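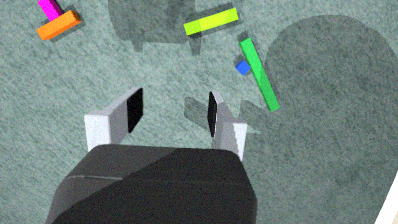
The Night the Arms Went Through Each Other

20 Feb 2021

I'd been trying to get Raffaele Fabbri on a call for weeks, and when he finally picked up he was eating soup. "Is this about the crash?" he asked. It was about the crash! He laughed, put the spoon down (I heard it) and we got going.

Raffaele works on two-arm manipulation at Clundov. The crash happened in January, on the real bench, when one arm swung over to pick up a block and drove its elbow straight into the other arm's upper link. It cracked a cover and bent a bracket, and a tech standing next to the bench had to jump back. She wasn't hurt, and I want to say that early because I spent the first ten minutes of our call worrying about it.

"She was outside the tape on the floor," he told me. "But the tape was put down for one arm moving at normal speed. When two of them hit, stuff moves in ways you didn't plan the tape for. A piece of the cover went past her shoe."

What bugs him most is that the motion had already been run in simulation. A lot. They use a simulator called Flumus, and the job was a stacking routine the team calls Kocsis: little colored blocks on a table, two arms, build something upright and don't knock it over. They'd let it go overnight and came in to 700 finished runs and a success rate that made everybody pretty happy.

"We had donuts," he said. "I remember the donuts very clearly."

So how does a routine that passed all night put one arm into another on its first morning on hardware? I figured it would be something deep, some physics thing I'd have to pretend to follow. Nope. It was a setting.
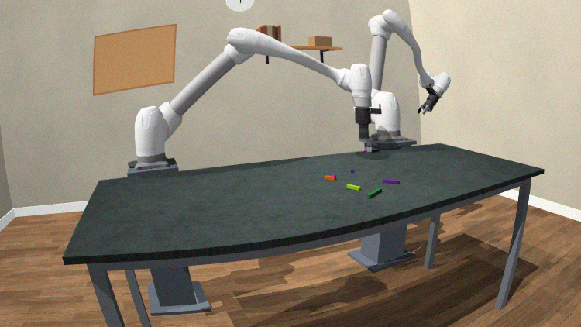
Flumus checks for contact between every pair of things in the world: gripper and block, block and table, arm and arm. The arm-and-arm check is slow, and when you reset the world between runs it can throw up a false alarm because both robots get snapped back to their start poses at once. So back when they were building Kocsis, someone turned that check off during the reset and wrote a line to turn it on again after.

"And I'm the someone," Raffaele said. "Put that in. It was my line."

His line worked fine until the reset code was moved to a different file. The part that switched the check off came along and the part that switched it on got left behind. From then on the two arms were ghosts to each other. They could still push blocks around and they couldn't sink into the table, so everything looked normal unless you were staring at the elbows at exactly the right moment.

I asked if people weren't looking. Don't they watch these things?

"We watch the gripper," he said. "You're thinking, did it grab the block, did the stack stay up. We had the view from the wrist on the big monitor all day long. You can't see an elbow from the wrist! It's the one place on the robot where that bug is invisible."

After the crash they went back to the saved joint positions and replayed the whole night with the check on. In 199 of the runs the arms overlapped at some point, and every one that finished its stack had gone into the log as a pass. He read me that number twice, slower the second time, and then he went quiet for a bit and I let him.

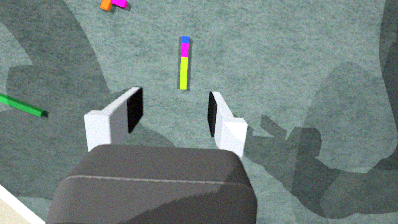 The stacking itself was good, he wants people to know. It's the part he's proud of. Getting one narrow piece to stand on another and then letting go without dragging it sideways took them most of the fall, and none of that code had to change. "The fingers were great. The fingers had no idea what the shoulders were up to."

I asked about the real bench, because surely something there should've caught it too. There's a separate monitor called Flerka that reads the motor currents and cuts power if one jumps. It did its job, he says, but it waits for a spike that lasts 40 milliseconds so it won't trip every time a gripper bumps the table. With the arms moving at full speed that was long enough to crack a cover.

"And why were we at full speed on a first run? I don't have a good answer for you. We were in a good mood."

They've changed a bunch of stuff. First runs are slow now, no exceptions, and the tape has been moved out. The simulator also starts each batch by deliberately driving one arm into the other, and if Flumus doesn't complain, the batch won't start. I love that one. I asked what it looks like and he said it's ugly, takes 6 seconds, and the new people always think they broke something.

He's still waiting on the replacement bracket. The first one they sent was for the other side.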